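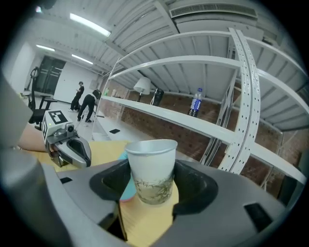

Notebook 11, p. 150

2026-03-28

Drawing book, bird section. Today I tested the step pages for the heron and the owl with the paper that Bindu Gounder brought from Pakton. It is smoother than the old one and the pencil sits more on top, so the grey looks lighter after scanning. I had to raise the contrast for every step.

Heron: step 3 is still too big a jump. Between the two ovals and the finished neck a child must guess where the curve goes. I drew one more step in between, with the neck as a single line first and the thickness after it. Now the heron has seven steps and the page is full. Judit Kovács prefers six for all birds, we must speak about this.

Owl: fine. Only the guide lines in the face were the same blue as the new lines. Changed to the pale orange, as we did in January with the foxes.

Line weights, to remember:
– new line in a step: full black
– line from earlier step: half grey
– guide line, to be rubbed out later: pale orange, thin

The file for the whole section has now 1,481 paths, which makes the old computer slow when I move a page. I split it into water birds and the rest. Please do not join them again before the Vörös proof is made.

Tustton asked if the blank practice page can be on the left side. For left-handed children this is good, for the others the hand covers the example. I have no answer yet – perhaps the practice page below the steps, but then the drawings become small.

Eraser test on the Pakton paper: the soft one leaves a shine, the white plastic one is clean after two or three strokes. Bindu will write this in the materials list.

Still to do: wing of the swan, feet of everything, title lettering for Unora.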